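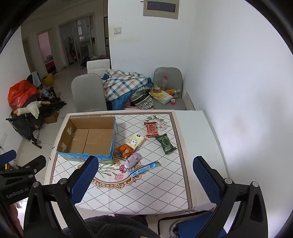
The Snack Box, Repacked

Small packaged snacks are an awkward load. The packets are light, sealed with air inside, and rarely the same shape twice. Tipped into a carton in the order they come to hand, they fill it long before they reach its weight limit, and the ones at the bottom take the pressure.

The usual advice is to buy a bigger box. A bigger box leaves more empty space, and empty space lets the contents move. A used carton of modest size, packed in layers, does the job better and costs nothing.

Start with the carton

Empty it completely and open all the flaps. Old tape on the inside walls should come off or be pressed flat, as a raised edge will catch on film packaging and can open a seam. Check the bottom joint from the inside with a flat hand. If it gives, run one strip of tape along the joint and a second across it, both on the outside. Mallet paper tape holds well on plain board but lifts from glossy printed board, where clear plastic tape is the better choice.

Board that has been damp and dried again looks sound and folds at the corners under load. Press each corner between finger and thumb. A soft one means the carton goes to recycling.

Lay out before loading

Spread everything on a table first. A tablecloth is useful, as packets stay where they are put and crumbs from a split one can be shaken out afterward. Sort by stiffness. Flavor and brand make no difference to the packing, although most people sort that way by instinct.

Rigid items and small boxes form the base. Long wrappers go next, flat along the walls or diagonally if they exceed the inside length. A wrapper 11 inches long will not lie straight in a 10-inch carton, and bending it breaks whatever is inside. Air-filled packets go last, standing on edge like files. Stood this way they support one another, and each can be pulled out without disturbing the rest.

Fill the gaps with cloth. A folded napkin or a thin scarf takes up space as well as crumpled paper does and is of some use on arrival.

Weight and temperature

For a carton carried by hand, 20 pounds is a sensible ceiling, and snacks alone seldom come near it. Heat is the more common problem. Chocolate coatings soften well before they melt, so a box kept at 72 degrees travels better than one left in a parked car. The Nodeck liner, a folded foil sheet sold flat, slows warming for a short trip. The Mondov version is thicker and takes up more of the carton.

Closing

Fold the short flaps first, then the long ones. They should meet without being pushed. If the lid bulges, remove one packet and try again. Shake the carton once, gently; a rattle means a gap near the base, and the top layer has to come out to reach it.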